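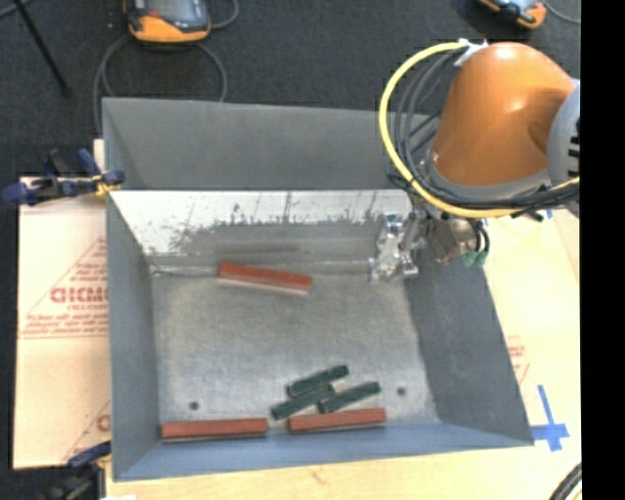
1. 통 안의 막대부터 보겠습니다

안녕하십니까. 오늘은 회색 금속 통과 그 안에 넣는 막대에 대해 말씀드리겠습니다. 제 한국어가 조금 느려도 이해해 주시면 고맙겠습니다.

화면의 통에는 막대가 여섯 개 있습니다. 붉은 갈색이 세 개, 진한 초록색이 세 개입니다. 초록색 막대는 붉은 것보다 짧고, 한곳에 모여 있습니다. 붉은 막대 하나는 먼 쪽 벽 가까이에 혼자 있습니다.
(여기서 잠깐 쉬기. 청중이 화면을 볼 시간을 드린다.)

2. 통의 모양

벽이 비스듬해서 바닥이 입구보다 좁습니다. Vultberg 작업장에서 7월에 이런 통을 쓰기 시작했습니다. 그 전에는 벽이 곧은 상자를 썼고, 작은 막대가 구석에 서 버리는 일이 많았습니다.
먼 쪽 벽의 밝은 띠를 봐 주십시오. 어두운 긁힌 자국과 얼룩이 있습니다. 저는 통을 점검할 때 벽을 먼저 보고, 그다음에 바닥을 봅니다.

3. 색과 길이로 나누기

Kerkix의 주문서에는 색 이름만 적혀 있었습니다. 그래서 처음에는 길이를 확인하지 않고 담았고, 막대 195개 중에서 36개를 다시 골라야 했습니다. 이 일은 거의 2시간이 걸렸습니다.
지금은 주문서에 색과 길이를 같이 적습니다. Esmont 창고에서도 같은 양식을 씁니다.
(양식 종이를 들어서 보여 드린다. 뒷자리에도 보이게.)

4. 끝이 닿아 있을 때

초록색 막대들처럼 끝이 서로 닿거나 거의 닿아 있으면, 저는 맨 바깥쪽 것부터 꺼내라고 가르칩니다. 가운데 것을 먼저 당기면 옆의 막대가 같이 움직입니다. 붉은 막대처럼 사이가 조금 떨어져 있으면 순서는 자유롭게 하셔도 됩니다.

질문은 지금 받겠습니다. 통의 치수를 물어보시면 나누어 드린 종이의 뒷면을 안내한다.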